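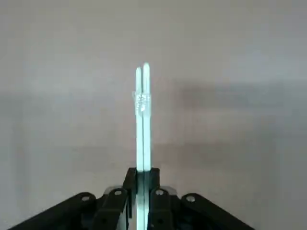
Kovley Table Set: Recording Rules and Data Card

Maintained by Sioned Yorath, Bromside site

This card covers the table-setting recordings made on the two-arm bench at Bromside. It lists the rules operators follow and what was kept. Read it before you add episodes or train on the set.

Contents
318 episodes, 51 of them held out for testing
13 operators
Wrist and head camera video, joint positions, gripper state

The task is to sort light kitchen utensils on and around a metal tray. The test split was picked by operator, so no one appears on both sides. Please keep it that way if you make your own splits.

Before recording

Check the status light on each arm base. Keep cables out of the reach of both grippers and leave slack at the wrist. Stand behind the marked line before the arms are enabled. One person holds the stop button and does nothing else during the episode.

Wipe the tabletop if there is food or grease on it. Old stains can stay.
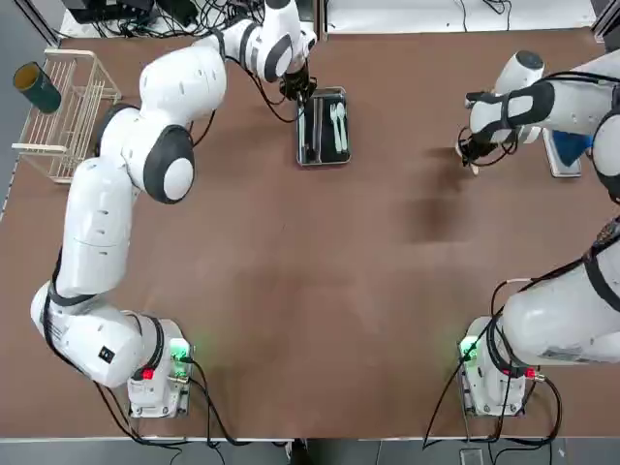
Starting layouts should vary. Move the utensils, swap the forks and spoons, and tip a cup over now and then. The tray stays in the far half of the table where both arms can reach it. Do not tape anything down.

During recording

Only one gripper may be over the tray at a time while the other is closing on something. If the arms touch each other, stop and mark the episode "contact". Failed grasps are kept. A dropped utensil is kept too, unless it leaves the table. Do not reach in to fix an object with the arms enabled, even if the fix is small.

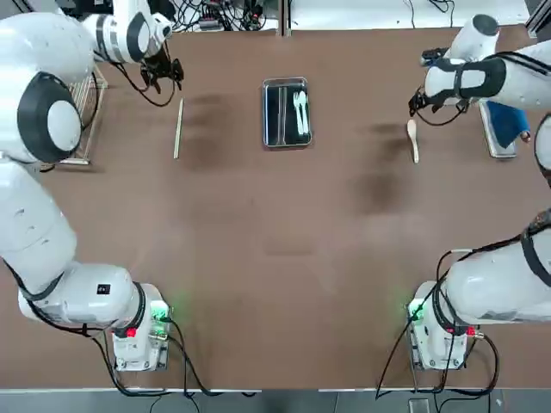

Tray with chopsticks, a white fork and a white spoon; one more chopstick to the left, a soup spoon to the right.

After recording

Fill in the episode note the same day. Use the words in labels.txt and no others. Chopsticks are labeled one by one, even when they are gripped as a pair. See-through or shiny items get the tag "hard_view".

Known problems

Depth is poor on the tray rim. Some early notes use "Malik" for the old tray layout; the current name is Trorkudby. The clocks on the wrist and head cameras were not synced in the January batch, so align those by gripper state.

Send label fixes to Sioned with the episode number and the corrected line.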